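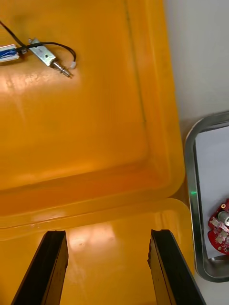 Yoon-hee Do wrote in to say I should stop buying drawer organizers and just give every half-finished thing its own bin, no lids, no labels, and see how long I could stand it. Well, Yoon-hee, I've been at it since April and I'm a convert!

The orange bin is the one for little electrical bits. Right now it has the push-pull solenoid in it, the one with the spring on the plunger, still on its black wire with the white connector (I am never cutting those off again, I learned that the hard way on the Brevlow latch). It's a big bin for such a small part, I know. But I can see it from the door, and when it lived in a coffee can with 100 other things I bought a second one by mistake.

The steel tray next door got a white sheet of paper or card in the bottom -- best thing I've done all winter. Tiny screws show up on it, and when the paper gets grubby you swap it out.

Next up is the drawer of power adapters, which I've been dreading. Chang-ho Ham says to toss anything I haven't plugged in for a year, but he's also the one who keeps borrowing them, so I'm going to start with the cables instead.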